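March, a little after nine in the evening

The rain finally quit this afternoon, and I took it as permission to stop pretending I was going to do the taxes. I walked down to the community garden in Zornstead instead, in my old boots with the split heel, and stayed until my fingers gave out. I had forgotten how good that dirt smells after a whole winter of radiators and dish soap. There's a kind of sweetness to it that I can never describe to my sister on the phone, though I try every year and she is very patient with me.

My plot came through better than I had any right to expect. The garlic is up, all of it as far as I can tell, little green spears poking through the straw, and I stood there grinning at it like a fool. I planted it so late last fall that the ground was already crusting over, and I remember telling myself that if half of it made it I'd be happy. The kale looks terrible, of course, all chewed and yellow at the bottom, but there are tiny fresh leaves in the middle, so I left it alone. I'm trying to be a person who leaves things alone.

The far corner by the water tap is still a bog. I sank in up to the ankle and had to stand there holding the fence with one boot off, hoping the man with the two spaniels wouldn't come by just then (he did, and he waved, and I waved back with the boot). I think I'll give up on beans in that corner and put in something that likes wet feet. Mint, maybe, in a sunken bucket so it doesn't take over the whole county.

On the way home I stopped at Montoya for seed potatoes, and they'd had a delivery that very morning, so for once I had my pick. I got the yellow ones that did so well two summers ago and a small bag of the red, mostly for the color. The woman at the register told me she's been chitting hers in egg cartons on top of the refrigerator, where it's a little warm, and I didn't have the heart to tell her that mine go in the cold back bedroom and always have. My mother kept hers under the bed! We'd lie there at night and smell them, and to this day the smell of an old potato makes me sleepy.

I also bought a packet of a squash called Andidik, which I had never heard of, purely on the strength of the drawing on the front. It claims to keep until spring in a cool closet. We'll see. I've been fooled by a drawing before – the famous striped tomatoes that came out plain and tasted like a wet sponge – but I never seem to learn, and a packet of seeds is still the cheapest way I know to be excited about something.

Supper was late and not much. I heated up the last of the lentil soup and ate it standing at the counter with the heel of the bread, reading the back of the squash packet. Then I got out the garden notebook and went through the old pages, which was a mistake as far as the evening was concerned, because it took me almost 3 hours. I do love it, though. There's the year of the hail, and the year I wrote nothing at all between June and September, and a page where I've only put "slugs" and underlined it four times. I found a pressed pansy stuck to the page about compost and had to sit with that one a minute. I know exactly which summer it was.

I should write down the plan while I still remember it, or I'll be standing there in April with a tray of seedlings and no idea. Peas along the fence as soon as the ground drains, the sugar kind, planted thicker than the packet says. Potatoes where the tomatoes weren't last year, so the long bed on the left. Onions behind the garlic. The squash can have the old compost heap all to itself and sprawl as it pleases. I want one row of something useless and pretty too, probably zinnias, so there's something to carry home on the bus. People are so much nicer to you on the bus when you have flowers.

The trowel has to be replaced. I've glued that handle twice and it came off in my hand again today. I still have the Trosport gift card from my birthday in the drawer with the batteries, and I believe they carry a few garden things in the back, past the tents. If not, I'll get a decent pair of waterproof socks and call it even.

My knees are complaining now, and I've got mud behind one ear that I only found when I took off my glasses. I've opened the window a crack, just to hear the gutters dripping. The potatoes are lined up in the back bedroom with their eyes to the ceiling, and I've put the lamp off in there and shut the door so the cat won't bat them around.

Tomorrow I want to go back early with the wheelbarrow, before the wood chips are all gone, and do the path as far as the tap if my back allows it.
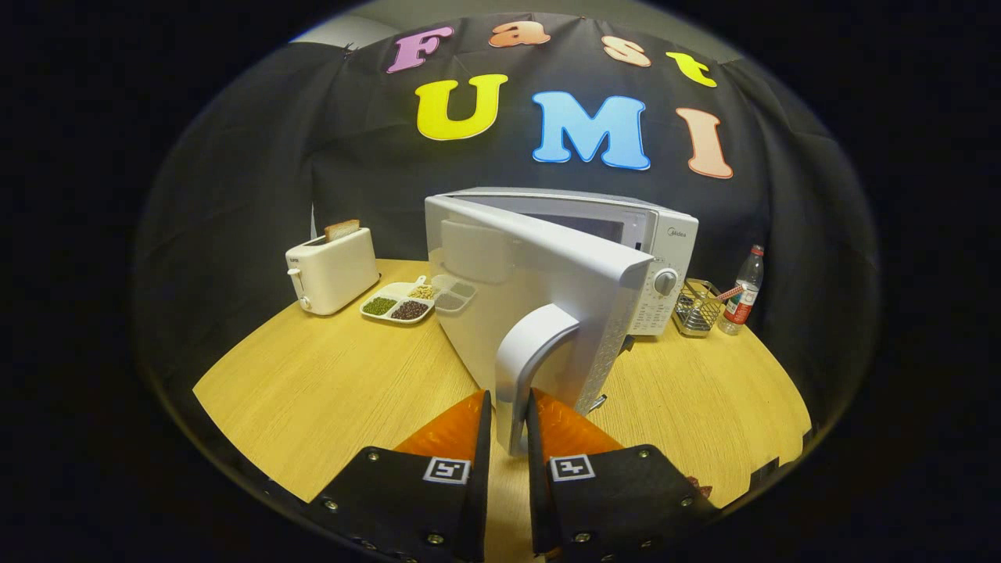

And I mustn't forget to bring the twine, and the good gloves, which are still on top of the dryer.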